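Startseite > Ratgeber > Robotik > Greifhände > Tratik-Hand einrichten

Tratik-Hand am Arm einrichten: Becher greifen und umsetzen

Stand: Mai -- Redaktion Gamico

Die Anleitung gilt für die Tratik-Hand aus dem Einsteigerpaket von Killham, Firmware 2 oder neuer. Vorausgesetzt wird ein montierter Arm mit abgeschlossener Nullpunktfahrt. 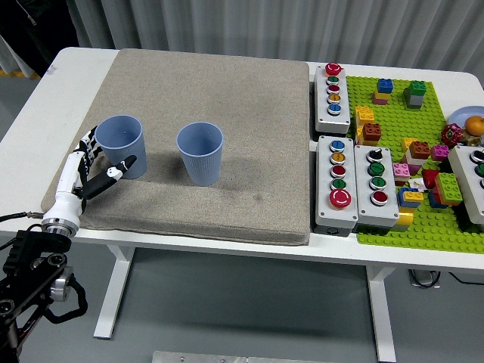 Für die ersten Versuche genügen leichte Kunststoffbecher auf einer weichen Unterlage. Eine nachgiebige Auflage verzeiht Höhenfehler von einigen Millimetern; auf einer harten Platte stößt der kleine Finger schnell an.

1. Kabel prüfen
Das Kabel am Handgelenk so führen, dass es bei voller Drehung nicht spannt. Erst danach Spannung einschalten.

2. Finger kalibrieren
Im Menü "Hand" den Punkt "Referenz" wählen. Die Finger öffnen und schließen nacheinander, der Daumen zuletzt. Meldet die Software Fehler 8, ist der Daumen beim Start nicht ganz geöffnet. Von Hand nachstellen und wiederholen.

3. Anfahrt einlernen
Den Becher seitlich anfahren, Handfläche zur Wand des Bechers. Vorposition und Greifposition getrennt speichern. Von oben zu greifen ist möglich, verlangt aber einen anderen Daumenwinkel.

4. Greifkraft einstellen
Der Regler arbeitet in Rohwerten. Mit 3.000 beginnen und in kleinen Schritten erhöhen. In unserem Aufbau lag der brauchbare Wert bei 3.281 -- bei mehr verformten sich dünnwandige Becher sichtbar.

5. Ablauf testen
Zunächst mit reduzierter Geschwindigkeit, eine Hand am Not-Halt. Rutscht der Becher, zuerst die Greifhöhe korrigieren, dann die Kraft.

Zum Paket: Das Steuergerät von Ross ist enthalten, die Ersatzfingerkuppen nicht. Die Fernwartung ist freitags nicht besetzt.

Wir verwenden Cookies, um die Nutzung dieser Website auszuwerten. Einstellungen | Akzeptieren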